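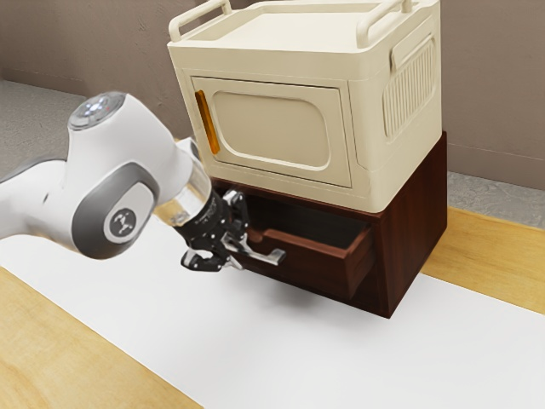
Murnarel Drawer and Door Bench Kit
Tabletop practice furniture for robot arms, with the matching simulation scene

Overview | What you get | Sizing and planning | Budget notes | Ordering

If you are putting together a first manipulation bench, furniture is probably the last line on your list. We think it deserves to move up a few places! A drawer is a wonderful teacher. It has a handle that has to be found and held, a direction it wants to travel in, a stop at the end, and a way of sticking when you pull it crooked. The Murnarel kit puts one on your table at a size a small arm can reach, and gives you the same piece as a model so your software people can get going long before the crate shows up.

Overview

The kit is built around a single-drawer cabinet in reddish-brown wood with a slim silver bar pull. The pull stands off the front on two short posts, so a two-finger gripper can come at it from above or from the front. We tried knobs and cup pulls too, and Shengli Long in our workshop still has a box of them, but the bar is the one we'd choose for a first setup. It gives you some room to be a little off to the left or right and still get hold of something.

The top of the cabinet is flat, so you can stack on it. In the simulation scene it carries a cream box-shaped appliance with a hinged door and an orange-amber handle strip, and that changes the job quite a bit: the arm now has to work the drawer with a big shape sitting right over its wrist. Plan your clearance with the stack in place. A path that looks lovely over a bare cabinet can be no use at all once something wide is parked on top.

What you get

Cabinet with one drawer, bar pull fitted
White table sheet
Spare pull and screws
Simulation scene with cabinet, stacked appliance, table and sheet
Setup notes by Boyang Meng (short, and worth reading before you drill anything)

The arm, gripper and table are not included. The stacked appliance comes as a model only; for the real bench, use any light box of a similar shape.

Sizing and planning

Leave 60 cm of clear table in front of the cabinet. You need space for the drawer to come out, plus space for the gripper and whatever is behind it, and the second part is the one people forget. Longer grippers eat up reach fast. If yours adds a lot past the wrist, load it into the scene and try a full pull before you settle where the base goes.

Side mounting works very well. With the arm coming in from the left, the front of the cabinet stays open for a camera or for a person resetting the drawer. Dehua Kong's group at Jia moved their base from behind the table to the side and kept it there.

Fasten the cabinet down for real work. It is light enough to slide on the sheet if an arm pulls hard, and a sliding cabinet makes for very confusing results. There are pilot holes in the underside.

Budget notes

The kit is 133 dollars, simulation scene included. The scene on its own is free to download, and we really do suggest starting there. Spend a week or two with it, find out if your arm can reach, and then decide what to buy.

Put 10 percent of the bench budget aside for wear parts. Fingertip pads go first, then pulls. If several people will share the bench, get a second cabinet so that one can be out for repair.

Ordering more than one? Schools and labs taking 7 or more pay no shipping.

Ordering

Cabinets are made in batches at our Tonudwood shop, and the next batch leaves in September. Write to Shaohua Lü for a quote, and mention your arm and gripper model so we can tell you if another customer has used the same pair. Questions about the scene files go to Zhenhua Yuan, who answers most mornings before 10.

Works well with: Nasumness clamp rail, Murnarel spare pull pack, Murnarel door panel (coming later)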